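2023-08-09

Cloth folding by teleop, second day on the green cloth. Present: me (Blažena), Yichen on the leader arm, Farzad on the recording machine until lunch. Ching-wen joined after two.

Carried over from yesterday: the gripper command lagged the arm command by enough that Yichen could feel it. He would bring the leader to the cloth, squeeze, start to lift, and the follower would be lifting before the fingers had closed. He got used to it and started pausing before each lift, and the pauses went straight into the demonstrations. Any policy trained on those will pause too. I don't want to keep them for training, but I have not deleted them. They are in the folder marked "lag" on the Tokis drive.

Farzad found the cause before ten. The gripper messages were going through the Gomix bridge and the arm messages were not. The bridge holds each message until the next tick of its own timer. He moved both onto the same path and restarted everything. Yichen tried a few grasps on nothing and then a few on the cloth and said it felt right. We also looked at the two signals plotted on top of each other and they start together now. Farzad wrote the change into the launch file, so it should survive a reboot. Please don't start the old launch file from the desktop shortcut, it still points to the bridge. I'll remove the shortcut when I have the admin password from Chak-lun.

Task as we are recording it now:

Start with the cloth dropped on the left half of the table, any way it lands. No smoothing it by hand first. Arm at home, fingers fully open. The operator grasps the bunched end, lifts, moves right, lays the cloth down so that it opens out, then lets go. After that one fold, left over right. Back to home with the fingers open. Recording stops only when the arm is at home.

We argued over whether to cut this into two tasks, spreading and folding. Yichen wants one long demonstration because that is how he does it, and the end of the spread sets up where he goes for the fold. Farzad wants two because the long ones fail late and the whole thing is then thrown out. We agreed to record the long version and have the operator press the foot pedal when the spread is finished. The pedal writes a marker in the log. We can cut at the marker later if we want to. Yichen forgot the pedal on several of the first takes and then remembered it on all the others.

Hand guiding versus leader arm: I spent an hour after lunch showing the same motion by holding the follower arm in gravity compensation and pushing it through the task. It is easier to be gentle with the cloth this way and I could feel when a fingertip touched the table. But my hands and forearm are in the wrist camera view for a good part of it, and closing the fingers needs the button on the wrist, so I was always twisting to reach it. The leader arm gives clean pictures but no feel. Yichen pushed the fingertips into the table more than once going for a thin part of the cloth. The arm stopped itself each time on the force limit, and we had to clear the fault and start the take again.

What we settled on is the leader arm for all recorded takes, with the force limit lowered in the downward direction only. Farzad's suggestion. With the lower limit the arm gives a little when it touches and the driver doesn't fault. I checked the fingertip plates after the morning's contacts and they are straight. The screws on the finger blocks were tight. I put a paint line on each screw head so we can see if one turns.

Step count: the frame index in the recorder stopped at 3,000 on two takes. It was a buffer limit left in the config from the Mwakyusa job, where the takes were short. Farzad raised it. The two takes are cut off before the fold and I moved them out of the set. A normal take is well under that, but a slow one with a second try at the grasp can get there. The longest good take today was 1,687 frames.

Notes on grasping, mostly from watching Yichen:

He goes for the lump. A raised part of the cloth gives the fingers something to close on from the sides. On a flat part the fingertips slide over the top and close on nothing. When there is no lump he pushes the cloth sideways with closed fingers until it makes one, then opens and grasps that. I would like to keep those takes in and label them, they may be the most useful thing we recorded today.

He opens the fingers all the way before every approach, even when a half opening would do. I asked him to keep doing it. With the fingers wide you can see the cloth between them in the wrist view almost to the moment of contact. At half opening the fingers hide it.

He looks at the screen more than at the table. Ching-wen does the opposite, and her approaches come in from higher and slower. We should have both in the set. She did her first takes at the end of the day, and they are slower but she dropped the cloth less.

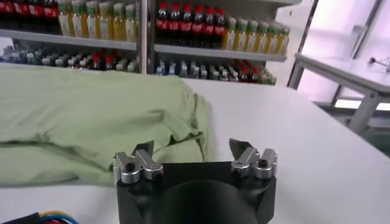
Light was a problem in the afternoon. With the sun on the window side the wrist camera turned its exposure down whenever the arm swung right, and the cloth went dull and lost its folds. I fixed the exposure by hand with the arm over the right side of the table. The window is blown out in the wrist view now and I don't care about that. What matters is that the cloth looks the same at the start and the end of the move. The white table doesn't help. Pale green on white is about as little contrast as we could have picked, but Skokow asked for light colors in the first set, so it stays. Darker cloths come after.

I left the drink bottles on the shelves behind the table. Ching-wen asked if we should hang a sheet over them so the background is plain. I'd keep them for now. The same arm is going to do the shelf task at this table, and a policy that only works in front of a sheet is no use to us. If training has trouble we can record a small set with the sheet up and compare. She also wants the bottles swapped around between sessions. Fine with me as long as the arrangement goes in the session sheet.

Cables: the bundle at the left side of the table needs to go under it or into a sleeve. It comes into the wrist view when the arm is low and to the left, and I worry more about a finger catching it. Yichen kept clear all day, but a policy won't know to. I'll ask Chak-lun whether he has any of the split sleeve left from the other bench.

Replay check at the end of the day. Picked a take and played the joint positions back open loop, with the cloth laid by hand as near as we could get to the start picture. The grasp landed on the cloth and the spread came out crooked. The fold missed. I expected no better with cloth, and it does tell us that timing of arm and gripper is right in the files, which is what I wanted to know. Yichen wants to try the same replay with a block of foam so we can measure how far off it lands.

To do:
- desktop shortcut off the recording machine (me)
- cable sleeve (Chak-lun)
- pedal press shown on the operator's screen, so you know it registered (Farzad)
- relabel the push-then-grasp takes (me, with Yichen)
- session sheet: add lines for operator, exposure value, shelf arrangement
- write to Skokow about whether the fold has to be left over right every time
- foam block for replay, Yichen has some at his desk

Arm parked at home and power off at the wall. Leader arm covered. Files copied to Tokis, copy checked against the recording machine before I left.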